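# Corkari hand-held gripper kit: README

Filed under: Reviews > Robotics > Data kits

Quick notes on the Corkari two-hand kit, written up Friday, July 10, 2020. Still on trial with us at Pitaneo, nothing bought yet. Ask Brian Okoth about the files, Marit Haugland about the kit itself.

## What's in the kit

- two hand-held grippers, left and right
- metal mounting plate for each
- one cable per gripper, both go back to the logger
- logger software, version 7
- printed guide (skip it, out of date)

Price as quoted to us: 1350 euros for the pair. Plates extra, which was news to us.

## The data

2000 short recordings, all tabletop sorting. Small light things, one operator per recording, both hands. Collected over 9 days in June. Licence is research use only, ask before passing on.

Each folder holds:

- head video
- gripper opening, left and right
- notes.txt (operator, task, anything odd)

Recordings where a cable came out are still in there, marked `bad` in the notes. Filter them yourself.

## Good

Light enough for a full morning. Jaws close evenly. Swapping operators is quick, Trygve was going in one short session.

## Not so good

- cables. Always the cables. Too stiff near the grip, drag on the forearm
- left gripper drifts, re-zero after every break
- thin flat things are hard to pick up, jaws slide over teh top
- logger wont start if the right one is plugged in first

## Before each recording

1. Plug in left, then right.
2. Open and close both fully, check the numbers move.
3. Put the compartment tray and the clear tray next to each other at the far side of the table, items in.
4. Start with both grippers low over the near half, jaws facing each other.
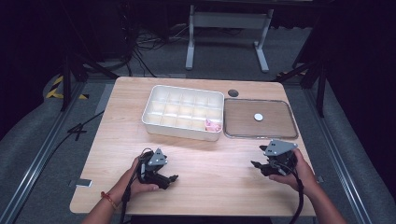
## Comments

**Kjell Berge**
Same drift on ours. Wallin's pair didn't do it but cost a lot more.

**Xóchitl Gallegos**
Is the timestamp in notes.txt start or end of recording? Readme doesnt say.

**Brian Okoth**
Start. Will add.

**Trygve Sjöberg**
Tape the cable to your sleeve, helps a bit.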